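The leak in the back bedroom window was never a leak. It took me two winters to accept this. Water collected on the bottom rail every cold morning, ran along the gasket, and soaked into the sill at the left corner, where the paint eventually let go. I caulked the outside twice. The second time I used the expensive tube. The water came back on the next cold night, with no rain in the forecast or on the ground, and at that point the explanation had to be condensation.

These are my notes on measuring it and reducing it, mostly so I have them in one place before next winter.

## The house

One story, built on a slab, with aluminum-framed double-pane windows that the previous owner had put in. The sticker on the hinge side says Fudard. I have found no useful data sheet for them, and the company's old product pages are gone. The frames have no thermal break that I can find. The glass itself does fairly well. The frame is the problem, and the lower corners of the frame are the worst of it.

The back bedroom has the smallest supply register in the house and the door is usually shut at night. Two people sleep in it. That adds a good deal of moisture to a small volume of air over eight hours, with very little of it leaving.

## Dew point, briefly

Relative humidity is the number everybody quotes, and it is a poor one to work from. It changes when the temperature changes even if the amount of water in the air stays the same. Dew point is easier to use. It is the temperature a surface has to fall to before water condenses on it. If the dew point of the room is 50 degrees and the frame is at 48, the frame gets wet. If the frame is at 52, it stays dry. Every fix either lowers the dew point of the air or raises the temperature of the surface.

Air at 68 degrees and 50 percent relative humidity has a dew point a little under 49. The same air at 40 percent is down near 43. That drop is enough to keep most of my glass dry on an ordinary winter night, though it does not save the frame corners in a hard freeze.

## Measuring

I used two cheap Protavham temperature and humidity loggers. They record every 30 minutes and hold far more data than I needed. Before trusting them I ran the usual salt test: a bottle cap of table salt, wetted to a slush, sealed in a jar with the sensor and left overnight. The air over saturated table salt sits at 75 percent at room temperature. One logger read 74. The other read 79, so I wrote "minus 4" on the back in marker and moved on. A single-point correction is crude. It is still better than leaving the error in.

One logger went on the nightstand. The other was taped to the frame in the lower left corner with a square of foam over it, so that it measured the metal more than the room. The reading from a sensor like this lags, and the foam has its own effect, but I wanted the overnight minimum, and the metal changes slowly enough for that.

After 14 nights the pattern was plain:

- With the door shut, the room dew point climbed steadily from bedtime until morning and ended well above the frame temperature on every cold night.
- With the door open, the climb was less than half as steep.
- The frame corner ran much colder than the glass, which I checked with a spot thermometer and a piece of black electrical tape. Bare aluminum gives false readings on those. The tape fixes it.
- Curtains made the frame colder. They kept room heat away from the window without keeping room moisture away from it.

I had closed the curtains every night on the assumption that they helped. They help with comfort if you sit near the window. For condensation they make things worse.

## What I tried

**Leaving the door open.** Free, and the largest single improvement. It mixes the bedroom air with the rest of the house, which is drier.

**Raising the curtains.** I hemmed them so they clear the sill and left a gap at the top. Room air now moves down across the glass. The corner gained a couple of degrees on comparable nights, although no two nights are really comparable.

**Running the bathroom fan.** The fan is a Baek unit with a timer switch, rated higher than it delivers. I held a single sheet of toilet paper to the grille and it barely stuck. The duct had a sag in it with water standing in the low spot. After I rehung the duct with a steady slope toward the outside, the paper stuck firmly. The timer now stays on for 30 minutes after a shower.

**A desiccant tub.** Bought at the hardware store on Zostesby Road. It collected a small amount of brine over several weeks. The loggers showed no change at all. A sleeping adult gives off more water in one night than that tub took out in its whole service life. I would not buy another.

**A dehumidifier.** Borrowed, ran it for a week, gave it back. Compressor units work poorly in cool rooms, and ours was loud. It did lower the dew point. If the other measures had failed I would have bought one.

**Interior film.** This is the clear shrink film that goes on the inside trim with double-sided tape. It makes a still air layer and, if sealed properly, keeps room air off the cold metal. The sealing matters more than anything else about it. A film with one loose corner lets moist air in and then holds it against the window, and you get water you cannot wipe up.

My first attempt failed in exactly that way. The tape went onto dusty trim. For the second I washed the trim with rubbing alcohol, let it dry for an hour, and pressed the tape down with the back of a spoon. I also cut the film on a flat surface ahead of time instead of trimming it on the wall. Leave two inches of extra on every side. The film clings to itself, and once it folds over along an edge it is slow work to separate. 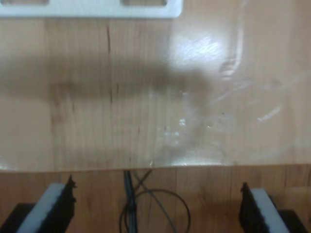 Apply the top edge first, then the sides, then the bottom. Keep light tension on it and do not chase wrinkles at this stage, as the hair dryer takes out nearly all of them. Start the dryer at the corners and work toward the center with the nozzle a few inches away. Too close and the film thins and splits. I lost one sheet to this.

With the film on, the frame behind it actually gets colder, because it is now cut off from room heat. That is expected. It stays dry only as long as the air behind the film stays dry, so put the film up on a cold, dry afternoon and not after someone has been cooking pasta.

## Cost

Film, tape, alcohol, and a length of new duct came in well below the price of a dehumidifier. The loggers cost more than all the materials together. One quote I received for replacing the window with a thermally broken frame was high enough that I could run the present arrangement for the rest of my life and come out ahead, if the sill were the only consideration.

## Sill repair

I scraped the loose paint and probed the wood with an awl. The soft area was shallow and limited to the left corner. It got a month to dry with the door open, then a penetrating epoxy, then filler, then sanding to 200 grit and two coats of exterior paint. Interior paint would look the same on day one, but the sill is effectively an exterior surface for part of the year.

## Open items

The film comes down in April. Last time the tape took a little paint with it, and I plan to warm it with the dryer before pulling. The kitchen window has the same frame and a worse corner, and I have not logged it yet. The logger with the offset also needs another salt test, as I have no idea whether the error drifts.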